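I have been meaning to write up the Tidier glove kit from Gavier for weeks now, and since my colleague Karlijn Dewulf keeps asking me whether she should order a set, I suppose it's time! We bought ours in July to record hand motions for a cloth-folding project, and it has been on my hands (well, mine and Cor's) nearly every working day after that.

The kit is a pair of black sensor gloves, two marker cubes that sit on top, the cables, and a license for the recording software. I had my doubts about the cubes. They look like something from a craft fair, and I was sure I'd be knocking them together all afternoon. I did, for a day or so, and then I got used to holding my hands a bit farther apart and stopped thinking about it.

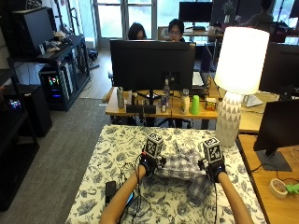

Both gloves on, working on the plaid cloth.

Now for the grumbles, and there are a few. The cables are too thin for my taste and they love to wander across the table, so I'd gladly pay extra for a wireless version. The gloves run small, too. Cor Hoekstra has big hands and needs a good minute to wriggle into them. And the manual is dreadful, sorry, Gavier!

But the recordings are lovely. We have 2713 saved so far and I've had to throw out very few, mostly my own fault for turning a cube away from the camera. We paid 800 for the pair, and the Zoton set we looked at first was 1000 without any software, so I feel pretty good about it. Four stars from me, and Karlijn, go ahead and order the large.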